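Quick one, kettle's on and I've got to be out by 5.

Hat drawer finally got done. Well, tipped out. Moved to Grasham in April and everything soft and woolly went in one drawer and stayed there, scarves, odd gloves, a bobble hat I dont even like. Took an hour. Charity bag is nearly full, which felt great, then I fished two things back out.

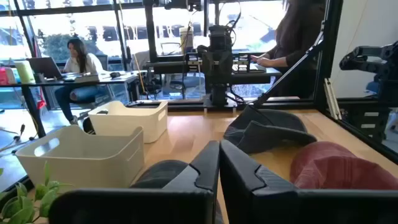
Still can't decide how to split the rest. By colour? By how often I wear it? Leaning towards colour, so the dark grey bits go in one of the white tubs and the dusty red one gets the other to itself for now. Handles cut in the rims so they'll pull off the shelf easily. Scarves tommorow, maybe.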